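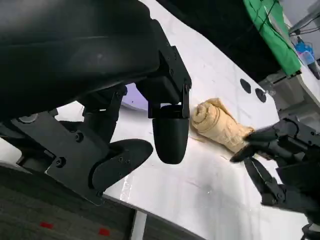
Stella Ndung'u is a harbor pilot, and I've been adding to her entry since July. She started as a deckhand on the Tetia, a coastal freighter - 263 feet of rust and good coffee, she told me!
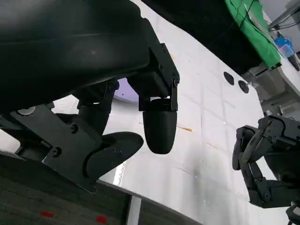 After that came a mate's license and 15 years with Viment, mostly on the Zaveo run.
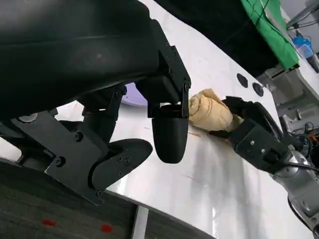 Later career

She now trains pilots at Giáp (I sat in one Thursday and got hopelessly lost on tides). 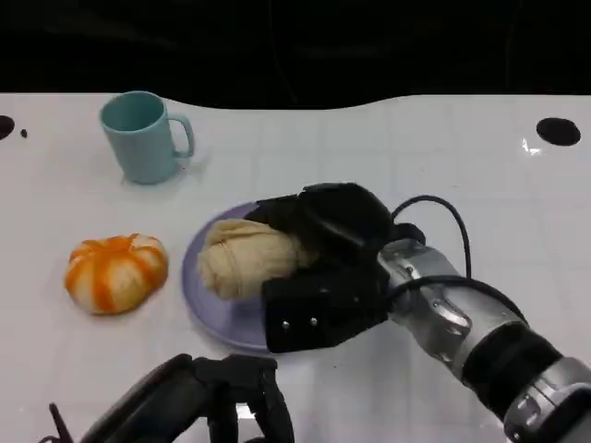
Her class has logged 400 dockings so far.

Last updated: July

Search this wiki Go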